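# billside-bench

Config and notes for a two-finger gripper that practices on a motherboard fixture in a shared workshop. Working name was Hollex until someone else wanted it. Last touched 2021-10-23.
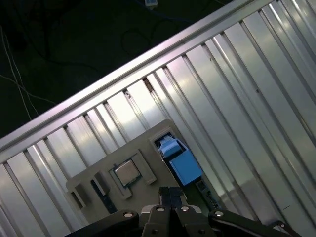 Closing speed lives in `grip.yaml`. Leave it at 45 until you trust your zero — I didn't, and bought new fingertips. The slatted aluminum bed throws bright highlights, so set exposure on the beige plate and keep it there. Re-zero every 300 cycles.

MIT license.

Comments (2)

brestemus: 60 works fine here

snorradottir_k: for now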